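Início | Notícias | Oficina | Contactos
Pesquisar no site...

Célula de memórias volta ao serviço

A célula de montagem de memórias da Serkaver esteve parada 3 dias para revisão. Danuta Lis substituiu as guias gastas do tabuleiro e voltou a ensinar ao braço os pontos de recolha – o desvio vinha de lá.

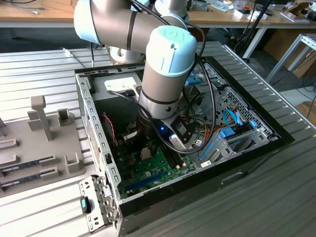 Roman Duda reviu depois a passagem dos cabos ao longo do braço e reduziu a velocidade de descida para dentro da caixa. O contador marcava 1,707 ciclos desde a última afinação. A próxima fica marcada para fevereiro, ou antes, se o encaixe voltar a falhar.

© Serkaver | Contacto | Voltar ao topo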